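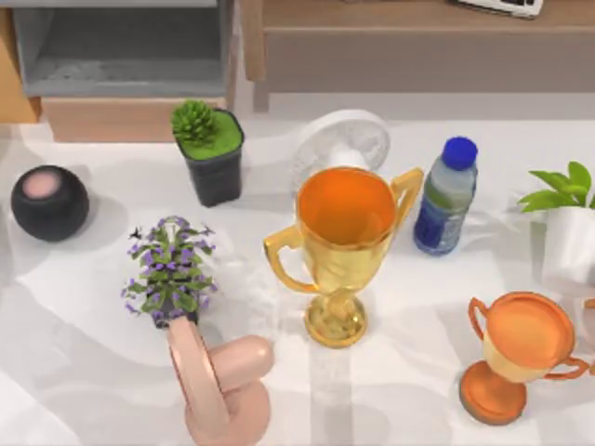 Nanami Shibata told us, before we had even sat down, that she missed the boring part of her job. It was the clearing of the tables that she meant, the putting of things back on shelves at the end of a shift, and she said it was when she did her best thinking. We had gone to Prisotley with a whole page of questions about speed and safety and training, and I'm glad we let her talk first, as most of this report grew out of that one remark.

Our project was for the spring course on work and technology. We wanted to find out what happens to people when a robot takes over a small piece of their day. We picked Prisotley because it rents out household things and decorations for parties, displays and office events, and everything that goes out has to come back, get sorted and be put away again. A trophy cup might come back next to a water bottle somebody left in the box, or a potted plant, or a desk fan. The returns room has always been hands-on work, and until last year it was done entirely by hand.

The robot is called Fovar. It is an arm with a gripper, and it works at the sorting table. Before it is allowed to pick up a new kind of item, the staff practice the job in a computer simulation, which they call Plelto. They set out a tabletop in the simulation, put the sort of things on it that come through the door, and let the simulated gripper reach for them. A cup lying on its side is a different problem from a cup standing up, and a plant with lots of leaves is harder than either one, because the leaves can hide where the pot is. I had pictured programming as typing all day, but much of what we saw was people deciding how messy to make a table!

We spent 2 afternoons there in March. The first was in the returns room, watching and trying to stay out of the way, and the second was in the little office where the simulation work is done. We talked with 12 people in all, some for nearly an hour and some just while they waited for the coffee to finish (which is a fine time to interview anyone, we found).

What has changed the most is who does what. Before Fovar, everyone in returns did everything. Now a person on the shift looks after the arm, checks what it has sorted and takes over when it stops, and the others handle repairs, packing and whatever the arm isn't trusted with yet. Several people liked this very much. Their wrists and backs felt better, and they didn't dread the big returns after a holiday weekend. Others said the shift had gotten quieter in a way they didn't care for. Working across a table from someone, you chat. Watching a machine, you mostly watch the machine.

The simulation work has also made a new kind of job, and I think this was the part our group found most hopeful. Two people from the returns room moved over to it part time. Neither had any background in computers. What they had was years of knowing how things come back, which handles get bumped, what gets shoved up against what, and they could look at a simulated table and say it was much too tidy. The company that set up the system, Onishi, had started them off with neat rows, and the staff changed that in the first week.

Pay was a sore point. The people doing simulation work get the same hourly rate as before, and they feel they're doing something extra. The manager agreed it was under discussion but couldn't tell us more than that, so we have left it there.

We should be fair about the limits of our project. We saw one workplace, at a calm time of year, and everyone we talked to still had a job there. We asked whether anyone had left on account of the robot and got different answers, depending on whom we asked. With more time we would have liked to find former employees and hear from them too.

As for Nanami, she now does a stretch of hand sorting at the end of her shift, with the arm switched off. She asked for it and her supervisor said yes.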